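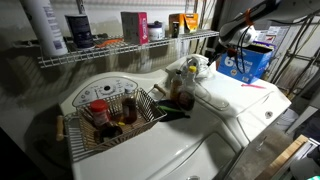 Bought the Fumell wire basket back in December, mostly to stop losing small jars. Laundry room doubles as pantry overflow at our place so it gets moved a lot. The wood handles are the best bit — one at each end, easy grab, and it sits flat on top of the washer in front of the knob. Holds a red-cap jar, a tall dark bottle, a low round thing and still room. The syrup squeeze bottle lives next door on the other machine, my choice, it's sticky.

Home | Kitchen | Storage | Reviews | Contact

Gripes. Grid is open so tiny stuff tips over, packets slide thru. Handles stick out past the ends, measure your shelf first. Mine went on fine with 2 inches to spare. Paid 30, wouldn't pay 50. Manon Simard has the Dresix one, deeper, heavier, dont love it.

Would buy agian — just the one size tho.

Last updated 11/17/25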